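Irnley shop adds loaner slides for pool visitors

The Weller Street swim shop in Irnley has started a loaner shelf for pool visitors who show up without anything to wear on their feet. The shelf opened in July, next to the counter at Trinetti Sports, and holds 185 pairs in adult and children's sizes.

Borrowers leave a name and a phone number and return the pair by closing time. There is no charge. Pairs that come back are rinsed, wiped down and left on a rack overnight before they go out again.
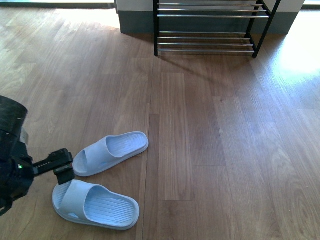 Trinetti chose one-piece molded slides for the whole shelf after trying out several kinds of sandal last summer. Cloth straps took too long to dry, and buckles broke. A pair in pale blue, with a single wide strap and fine grooves across the footbed, is typical of the style. The store paid $3,100 for the first order, placed through the wholesaler Sqalli, and expects to replace worn pairs each spring.

The pool on Weller Street does not allow street shoes past the locker rooms. Before the shelf opened, visitors who forgot their sandals went barefoot or bought a pair at the front desk, which stocked only larger sizes.

The shop logged 818 loans in the first season - almost 19 a day in the busiest stretch. Most were to families with young children.

Loans are available during regular store hours. Children under 12 need an adult to sign for them. Outgrown slides in good condition can be dropped off at the counter, with both shoes tied or clipped together and the size written on a tag.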